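Open Day at the Wellton Workshop: Robots in the Bathroom

Text and selection by Aicha Tawfik

On 27 April 2022 our group went to the open day of Welley, a small company that works on household robots. The workshop is in Wellton, behind the old bus station, and it took us a long time to find the right door. We were 11 persons, most of us from the evening course in automation, and our teacher Othmane Saber came too.

I expected to see robots that put boxes on a belt. The theme of this year was the bathroom, and the first part of the day was entirely in simulation, on a large screen in the meeting room. Albane Marty led the demonstration. She spoke slowly and she let us ask everything, also the very simple questions.

She explained that the company tries each new task in a simulated room before a real arm is allowed to do it. In the simulation an arm can make the same mistake 1000 times and there is nothing to clean up afterwards. I wrote this sentence in my notebook, because it was the moment when I understood why they spend so many hours on it.

Below I put two views from the simulated bathroom, with some notes that I made during the talk.

1. The arm beside the toilet

The arm is a Franka Emika, which some of us know from the course. In the simulation it is fixed on a dark brown platform right next to the toilet. The gripper holds a small purple object over the back of the closed lid. Said Radwan asked if the arm has enough space to turn there, and Albane said that the narrow places are what makes a bathroom difficult. A table is open from all sides, but a toilet has a tank behind it and usually a wall very near.

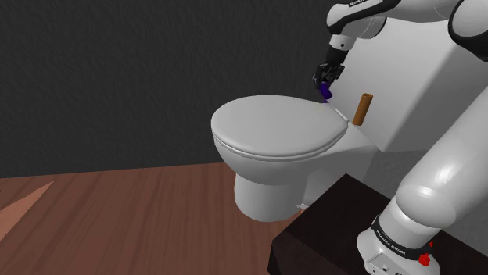 2. Closer to the gripper

After the first view we looked at the work from much nearer. I liked this part more. From far away you follow the whole arm and you do not look much at the fingers, and the fingers are where most of the problems come from.

Anas Ezzat, who builds the rooms for the simulation, told us how he prepares them. He begins with the large things such as the floor, the walls and the toilet, and he adds the small objects last. He said that a good bottle takes him more time than a wall. The shape must be right, but also the weight and how much it slides, and these two you cannot see on the screen.

Somebody in our group asked why the colors are so simple. Anas answered that he can change them later, and that for a first test he prefers that everything is easy to see.
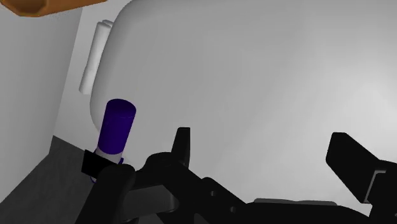 The open gripper and the bottle with the purple cap. One black pad is at the side of the bottle, near the base.

Questions from the visitors

We had 10 minutes for questions and we used nearly double. Othmane wanted to know how the team decides that a task is ready to leave the simulation. Albane said there is no fixed rule yet. They discuss it at the table, and in January they stopped one task completely because two people in the team did not trust it.

I asked if one day such a robot will be in a normal home. She said that she would first like to see it in places with many bathrooms, for example a small hotel, and that she does not want to promise a year.

After the coffee we saw the workbench where the team repairs cables and changes fingers. I have no pictures from that part, but Said made good drawings, and he will bring them to the next class.

Many thanks to Albane and Anas for their patience with us. Who wants to join the next visit can write to Othmane or put the name on the list near the classroom door.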